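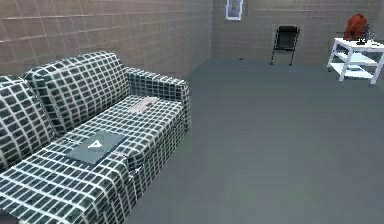
Upholstery notes – wool cover, second washing test

07/05/2019
By the textile bench, Flosau workshop

Print this page | E-mail this page

Continued from the last entry. The wool from Berrada arrived in two rolls and the colors do not match fully. In daylight the second roll is a little more yellow. I have marked it with a thread in the selvage, so please do not mix them on one seat.

Washing test: I cut 7 pieces from the first roll and washed them by hand with the Jutik soap. The warp became shorter, the weft almost not. On a piece of 900 mm the loss was nearly 70 mm, and this is too much for a fitted cover. I ironed one piece with steam and it came back only a small part.

For a pattern with straight lines this matters more than for a plain cloth – the eye sees at once when a line is bent on the arm. I would like to wash the whole roll before cutting. The Boltness tub is big enough if we fold the cloth loosely.

Still open:
- ask Berrada if they can deliver it already shrunk
- piping cord, cotton or polyester?
- repeat the rubbing test in June, the old felt was worn out

The scissors are at the sharpener. Use the small pair until then.

Contact | Copyright 2019 Flosau | Back to top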